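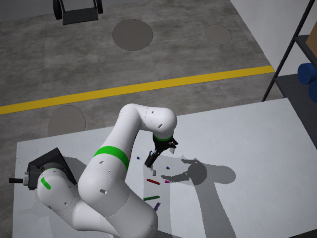
Robots in Practice, handout 4: the grasp that wasn't
Module tutor: Benedek Jakab

Last week's set reading was the Mendholm fault log. Those who read it can skip to the second paragraph. Those who didn't: a simulated arm was told to pick up blocks, and its controller reported 1000 successful grasps out of 1000. Stergiou, the group that ran it, were delighted until somebody checked where the blocks had ended up. In 135 runs the block had never left the table.

The controller decided it had a grasp when the fingers stopped closing. Fingers stop for several reasons, and holding something is only one of them. In the bad runs they had hit a time limit of 10 seconds, given up, and been congratulated for it.

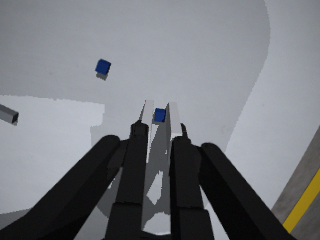
A cube between two fingertips is therefore evidence of a cube between two fingertips. Before you write "grasped" in your report, check the gap on both sides, check the contact force, then lift and check the height of the block. A gap on one side means the cube may be pushed along before it is held, and your pose estimate is out of date from that moment.

Stergiou's first fix was to lengthen the time limit. Please don't do this.

For the seminar:
Find the line in the log where the wrong flag is first set (hint: run 1710 of the second batch is the clearest).
Write a grasp check that can fail. Test it with no block at all.
Bring it on paper, as the projector in Eltitz has a fault of its own.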